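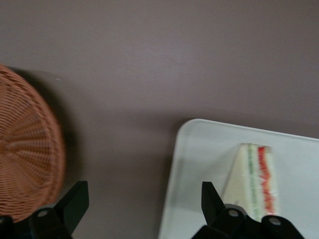 Liliana Cattaneo had told me to come hungry, so I skipped breakfast and rang her bell on a Sunday at ten with my stomach already complaining. She let me in with a dish towel over one shoulder and a phone pinched under her chin, waved me toward the kitchen, and went on arguing with someone about napkins for another five minutes. I got to poke around in the meantime, which is really the best part of this job.

Liliana sets tables for a living. Okormont, the little supper club she runs with her business partner King-fai Tsai, feeds people in borrowed rooms (a boathouse, a bike shop, once a dentist's waiting room!) and she is the one who decides what everything sits on. He cooks. She claims she can't make a decent omelet and has no plans to learn.

"King-fai makes the food and I make the place where the food lands," she said when she finally hung up. "People think that's arranging flowers. I haven't bought a flower since we opened. I buy baskets."

She does buy baskets. She owns 61 of them, and she knows the number because her insurance company asked. Most live on shelves in the hallway, stacked by size, and you have to turn sideways to get to the bathroom. The round woven ones are her favorites, the kind where the ribs fan out from the middle like a kid's drawing of the sun. She likes them in that color between tan and flowerpot, and she likes the weave tight.

"If it's loose, the crumbs go through," she told me. "You lift it up at the end of the night and there's a perfect circle of crumbs underneath. I'm the one who wipes it up, so I have feelings about this."

I asked why there's usually a plain white tray somewhere near the basket, and she got very animated. It's an old argument between the two of them, apparently. King-fai wanted everything in wicker for the first season, down to the butter, and she wanted one thing on the table that looked quiet.

"A white tray is a rest for your eyes," she said. "You've got this busy, warm, spinny thing here, and then next to it something smooth with a little lip. I put them close but I don't let them touch. I like seeing the table in between."

And the table itself? Oh boy. I had assumed she was a bare wood person. She is a mauve person, and a committed one. The shade she loves is that dusty purple-gray that I would have called lilac until she corrected me, and she spent most of a winter getting there. She went through blue, then a green that made the bread look ill, then a cream that she calls "the hotel." The gray-purple won because orange-brown baskets look terrific on it and white looks clean on it without glaring at you.

"It has to be matte," she added. "Shiny tables throw the lamp back in your face. On a matte one you get a soft shadow that follows the curve of the basket, and I think that's half of why it looks nice. I could look at that shadow all day. King-fai says I do."

He wandered in around then with a pan of rolls, so I asked him if it was true. "She once held up dinner for 200 people over a shadow," he said. Liliana threw the dish towel at him. It was 190 people, she said, and it was a napkin.

We ate the rolls. They had fennel in them and I had four. I noticed she kept flicking crumbs toward her own plate with one finger while she talked, and when I mentioned it she laughed and said she leaves exactly one alone, as a discipline. She used to be much worse. At her last job, doing displays for a housewares shop called Plodstead, she carried a paintbrush in her apron for dusting between customers.

I wanted to know what she'd tell somebody with an ordinary kitchen table and no hallway full of wicker. She chewed on that for a while.

"Get 2 things you like and leave a lot of empty around them," she said. "Really a lot, more than feels right. Everybody fills the top half of the table too. Leave it! You'll want the room when the soup comes out."

King-fai wanted it on record that the soup is his. It's squash in October and leek after that, and Okormont is full until the leeks. Liliana says there's a waiting list, and that you can get on it by asking her nicely or by giving her a basket.

I left with three rolls wrapped in a napkin and went home to clear off my table. The mail is on a chair now.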